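Visit report: Wirkholm textile handling rooms, Pirnden
04/01/2019

The Wirkholm site at Pirnden opened its garment rooms to visitors for one afternoon. The tour was limited to the sorting hall, the hanging area and the returns store. Photography was allowed in the hanging area only.

The sorting hall takes in mixed summer stock by the crate. According to the display board at the door, 723 garments had been logged that week, 469 of them shorts. Each piece is checked for loose thread and hem damage, then passed on for hanging. Rejected items go to a separate shelf, marked with the Ochoa code.

Shorts are harder to hang than shirts. There is no shoulder to take the hanger, so the waistband or the leg has to be held open and squared up first. Soft fabrics fold in on themselves at the hem, and a hem that is folded under at this stage tends to keep the crease in storage. The lot on show was brightly coloured – yellow and pink – and the stitching on the yellow cloth was pale enough to be easily followed.

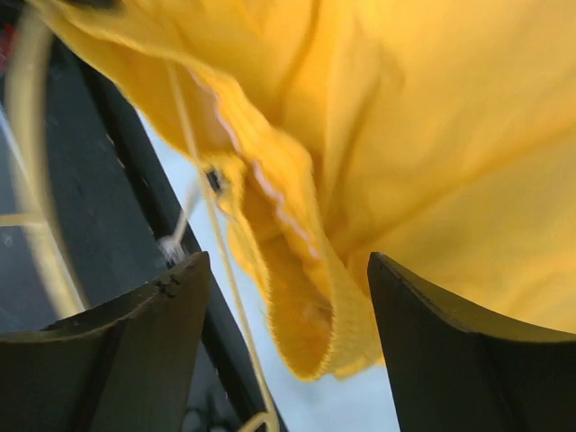
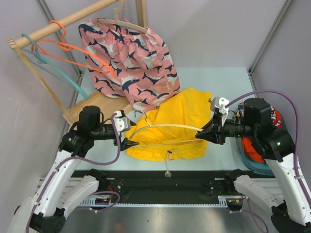
Hanging area: yellow cloth, close up (first) and the cream hanger above the yellow shorts, with a pink patterned pair on the rack (second).

The returns store is smaller and colder. Rails are supplied by Omico and rated for 100 garments each, though the spacing used at Pirnden is wider than that would need. Labels face the aisle. Two rails near the far door were out of use for repair.

Access is by the side gate, and the car park fills early. Sensible shoes are required and bags are left at reception. The next visit is planned for the end of January, with the pressing room added to the route.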